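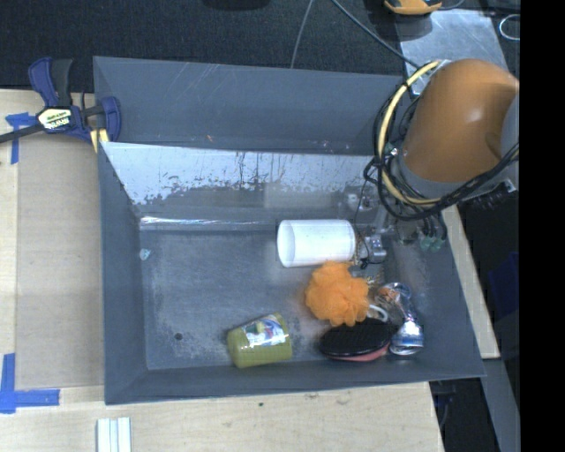
Paraskevi Tsolakis wrote to us in January that she had kept one big bin for bathroom odds and ends for years and never once washed the bin itself, and could we please put something in the guide about that. We were so glad she asked! So the section has grown a little, and it now covers emptying, sorting and cleaning as well as filling.

Section 6. Sorting and Cleaning Your Flilolia Bin

Before you start

Give yourself a clear table with room on both sides of the bin. An old towel on the left for things you are keeping and a paper bag on the right for things you are not will do very nicely (swap them if you are left-handed).

1. Gather everything toward one end of the bin, so you have a bare stretch of floor to work in.

2. Take out the trash first. Crumpled cans, foil wrappers and little scraps of paper have a way of settling in among the good things.

CAUTION: Crushed metal can have sharp edges. Pick it up by a smooth part and don't feel around underneath it with your fingers.

3. Lift out tubs and other round containers. If one is lying open on its side, tip it gently over the towel and let whatever is inside come out there.

4. Take out bath poufs by the cord. Pulling on the mesh loosens the knot in the middle, and once that goes the whole pouf unrolls into a yard or more of netting, as many of us have found out in the shower.

5. Comb the hair out of any brushes, then lay them bristles down on the towel.

6. Wash the bin with warm water and a drop of dish soap, using a soft cloth. Go along the line where the sloping sides meet the floor, then rinse and stand it on end until it is dry.

NOTE: Scratches, pale scuffs and rubbed patches on the walls and floor are ordinary wear and won't wash out. Please don't go after them with scouring powder, which only adds more.

7. Put things back with the heaviest at the bottom and poufs on top. A pouf should be completely dry before it goes in. If you're not sure, hang it up by its cord overnight and finish the job in the morning.

For stacking two bins, or for fitting the Gidel divider, please turn to Section 7.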